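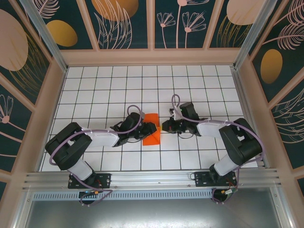

Yetunde Oyelaran had wanted a pair of robot arms for years before she bought any. She teaches evening classes in practical electronics in Grulcombe, and every kit she looked at was either a toy or cost more than her car. Then came the Plullico two-arm kit, and she has hardly talked about anything else.

"I opened the box and there were so many screws I laughed out loud," she says. "But the booklet is good! It took me two weekends, with a lot of tea, and most of the second one was me putting a cable back where it should have gone the first time."

The full kit costs £1287, or £612 if you start with a single arm and add the other later. She went straight for the pair. "One arm can pick things up and put them down, and that's lovely for a week or so. With two you can start on cloth, and cloth is where it gets properly interesting. It never lies the same way twice."

Her own pair face each other over a tiled floor, both fixed to one metal rail at the front, with patterned panels behind and to the sides. She adores the teal and gold. The purple cables please her too, though she thinks they could be tidier. "They loop up over the grippers, and you have to leave enough slack for the elbows to swing. The booklet gives that one line. I'd have given it a page."

Most evenings the arms are busy with something flat and bright. Orange is her favourite for practice, as it stands out so well against white tiles. You guide the arms through a move, save it, and play it back, changing a little each time. By 1st April she had saved 184 moves, and she can tell you which ones she is proud of.

Has anything annoyed her? "The little boards down by the bases. They're right out in the open, with the thin wires coming off them, and I'm forever worried I'll catch one with my sleeve. I'd love a cover." She wrote to the makers and got a reply from Shirley Fehr, who looks after the kits there. "She sent me a drawing for one that I could cut myself. It fits, more or less."

She would also like a softer pair of fingertips for thin fabric, and a quicker way to name saved moves. Neither has put her off. In October she hopes to bring the arms into her class, where the plan is to begin with a tea towel and work up to a shirt.

"Sleeves," she says. "I've been thinking about sleeves all month."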